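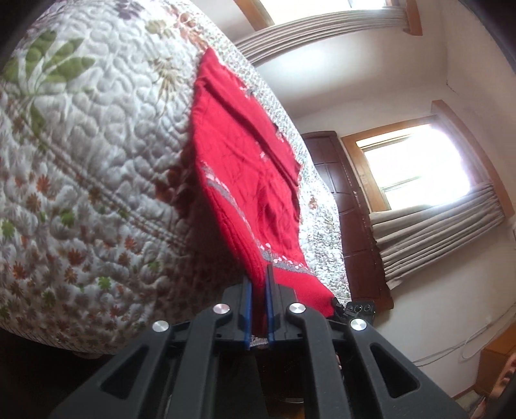

Folding a knitted jumper on the bed

Home Laundry Bedding Storage Mending Contact

A bed is the best place to fold knitwear if you have no large table. Pull the bedspread fairly flat first. A quilted one is fine, as the stitching stops the wool sliding about.

1. Lay the jumper out lengthwise, front down, and bring it in from the side of the bed so that nothing hangs over. A heavy jumper left hanging will stretch.

2. Take hold of the bottom end and draw it straight. Pull gently, and hold the knitting itself and not a loose thread.

3. Smooth out the creases with a flat hand, working from the middle to the sides. If there is a patterned band, like the grey and white one on the red jumper, use it as a guide – when the band runs straight across, the rest is usually straight too.

4. Fold one side in to the middle and lay the sleeve down along it. Do the same with the other side.

5. Fold the bottom up to the collar, then in half again for a narrow drawer.

Stack up to 6 on a shelf, thickest at the bottom. Mine go in a Haslam box under the bed from April, with a cotton sheet between the layers. Dennis Catterall wrote in to say he rolls his, and that works for thin knits – thick ones spring open again.

Do not put a jumper away damp. Leave it flat overnight and fold it in the morning.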